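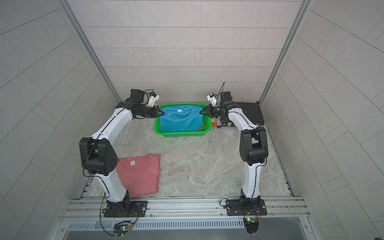 Ticket 2552
Site: Foltenley, laundry room
Opened by: Myfanwy Foulkes
Assigned to: Kosmas Sotiropoulos
Status: Open, waiting on reply

Myfanwy, 11/06/2022
Hello there, and sorry in advance for the essay! We're having trouble with colour coming off on other clothes. My blue t-shirts have been through the wash plenty of times, but last night an orange top came out with a murky patch down one side, and I'm fairly sure the blue is to blame. I've been using the green basket for everything, with the t-shirts thrown in on top of whatever is already there. Could it be rubbing off in the basket, or is it the machine? I did give the basket a good wipe and the cloth came up clean.

Kosmas, 9:40 am
Hi Myfanwy, no need to apologise, I like an essay. Clean cloth is good news for the basket. A couple of questions: were the clothes still damp when they went in together, and how long did they sit? Also, which cycle are you on?

Myfanwy, 10:15 am
Damp, yes. I got chatting to Kanako Hoshino on the stairs and they sat there for 3 hours, bless us both. Quick cycle, warm.

Kosmas, 10:50 am
I think we've found it, or most of it. A damp bright t-shirt lying on something lighter can leave a bit of dye behind, and the holes in the basket don't let much air through once it's full. Please don't put the orange top in the dryer, as heat can set the mark. Soak it in cool water with your usual detergent, then wash it by itself on cold. For the blue ones, do a cold load with nothing else in it and press a damp white hanky on an inside seam afterwards. If the hanky picks up colour, keep washing them separately for now.

Myfanwy, 2:05 pm
Soaking in the tub as I type, and the water has gone ever so slightly blue! I'll do the hanky test tonight and write back.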